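To: Sarthorpe Tenants list
Subject: Re: [sarthorpe] Civstead "smart saver" plan, anyone signed up?
Date: 5th December

> Civstead are offering the smart saver plan to the whole building.
> They say a household our size saves 136 dollars a year by shifting
> laundry and dishes to after ten at night. You get a free app too.
> We're tempted. Has anyone run the numbers?

I have, with my own bills, and I don't believe the 136.

The leaflet compares the night rate with a "typical" day rate. It isn't the day rate any of us pay. Ours was set in July, when the old Biwott contract ran out, and it's lower than the one in their table. Put the real rate in and most of the saving goes away.

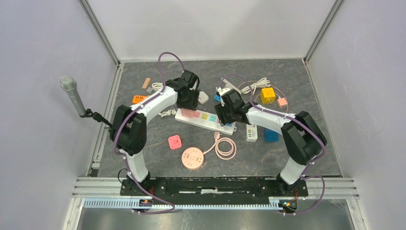 Then there's the small print. The cheap rate covers the first 80 units a month at night. After that you're back on a rate higher than the one you have now. My apartment used 1247 units between July and the end of last month, most of it in the early evening, when people cook and have the lights on. I'm not going to start dinner at ten.

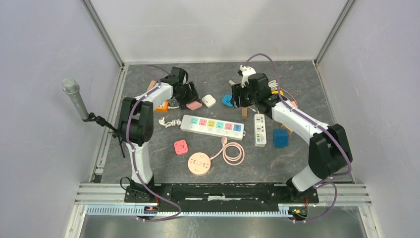

Power strips, plugs and cables.

I'd also like to know who checks the app. Trastberg, who make it, put out a page saying customers love it, with no word on how many customers they asked or what happens to the readings. I wrote to them and got back a link to the same page.
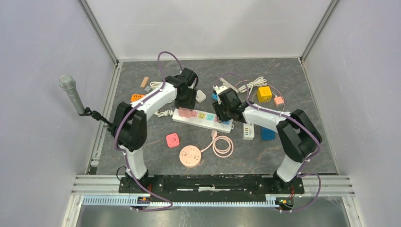 What would change my mind is a full year of someone's bills, before and after, from a building like ours. Civstead say standby use is where the easy money is, and maybe it is for some people. But a long white power strip like the one in the last picture costs very little to buy, and if it has a switch you can turn off the TV corner at night without signing anything. Try that for a month and see if your bill moves at all. Mine dropped by less than a cup of coffee.

One more thing before anybody signs: the exit fee is 100 dollars, and it's on page six of the terms, not on the leaflet. If you have a copy of the terms with a different figure, please send it to the list.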